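About Hedwood

Hedwood supplies wooden blocks in plain geometric shapes to schools and workshops. The catalogue lists 1,179 pieces, sorted by shape, colour and grain. Enikő Virág keeps the catalogue at our Brarkside workroom. 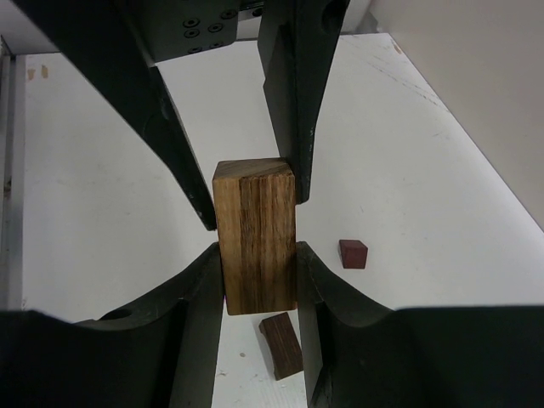 Tall blocks are graded by straightness of grain. Cubes and wedges are graded by edge, then by colour – pale, mid or dark. No stain is used to match colours within a set, so neighbouring pieces may differ.

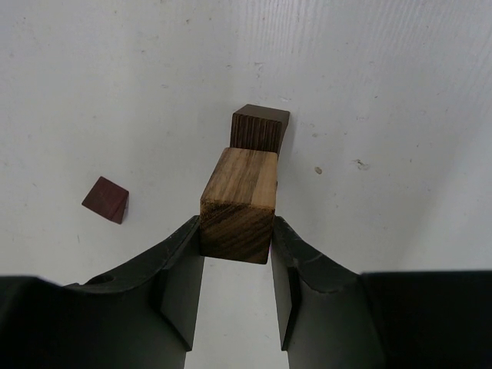 Mixed sets are made up to order in lots of 50. Kevin Mac Suibhne checks each lot against its sheet before it goes to the store. Open trays are sold separately – see the Inora range.
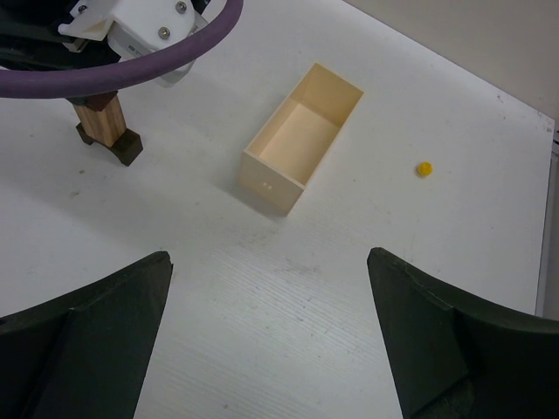 Open box, empty, on the white table.

Order enquiries: Áine Costello, Brarkside office.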